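Simulation Notes: Gathering Kitchen Examples for the Drawer and Block Tasks

Feb 3, 2022

The Plemar group has closed its first block of simulated teleoperation, and the set is now in the hands of the training side. All of it was recorded in rendered kitchens, with an operator driving the arms through the handheld controllers and the simulator logging joint positions, gripper commands and rendered views together. The notes that follow cover what was kept, what was dropped and what changes in the second block.

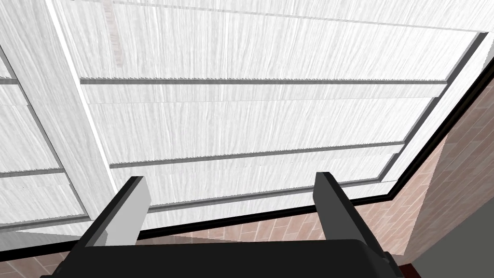

Both views are rendered, with the grippers near white paneling and pinkish brick tile.

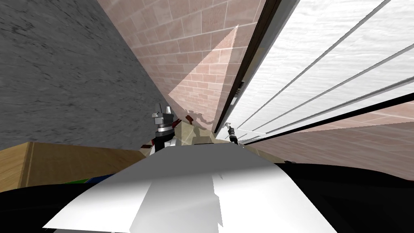
Chiharu Kubo asked, on reading the draft of these notes, whether the close views were worth their storage at all, given that a hand near a flat cabinet front sees mostly panel and very little that would tell a policy where it is. Her suggestion was to train once with them and once without before recording any more.

That comparison is now scheduled. The argument for keeping the close views is that the last few centimeters of a reach are poorly covered from farther back, where an arm often blocks the thing it is reaching for. The argument against is the one Chiharu gives. The two runs will use the same episodes, the same seeds and the same training length, and differ only in which views are passed in.

Counts for the first block are as follows. Operators recorded 2425 episodes. Of these, 232 were removed by the automatic check, which rejects an episode if the log has a gap, if an object leaves the room through a wall, or if the final state does not match the task's goal. A further 89 were removed by hand. Most of the hand removals passed the goal check by accident: a block nudged into place by an elbow, or a drawer that slid open when the arm caught its edge. The goal state is correct in those episodes but the motion is not one we want copied.

Pranab Cassim wrote the automatic check and has since added a contact test. If the object moves while the only contact is with a link above the wrist, the episode is flagged for review. It is not deleted, as some two-arm handovers brush the forearm and are otherwise fine.

Three points came up repeatedly during recording.

Pauses. Operators stop to think, usually just before closing the gripper. A policy trained on these pauses learns to stop there too, and sometimes does not start again. Idle stretches longer than 25 steps are now trimmed in processing, with the raw log kept alongside. Shorter pauses stay in.

Camera tilt. Views attached to a moving part roll as that part rolls. We considered leveling them in software and decided against it. Leveling requires a crop, and the crop discards the corners, where the target often first comes into view. The pose of each camera is stored per step for anyone who wants to try.

Materials. Room textures are drawn at random from a fixed list at the start of an episode. The first block drew too often from a small part of that list because the seed was reset at each login. This was found late - after most of the operators had finished - and the affected episodes have been kept but tagged. The second block sets the seed from the episode number.

Jonatan Solberg will run the operator sessions for the second block from the Stavidholm office. New operators should finish the practice tasks before their first recorded session. Practice episodes go to a separate folder and must not be merged, even the good ones. Chathurika Navaratnam has rewritten the task sheet so that each task names the starting arm, the goal state and the time limit. Use the February version and discard older copies.

Requests for the tagged subset go to Pranab. The raw logs are read-only; please copy before editing.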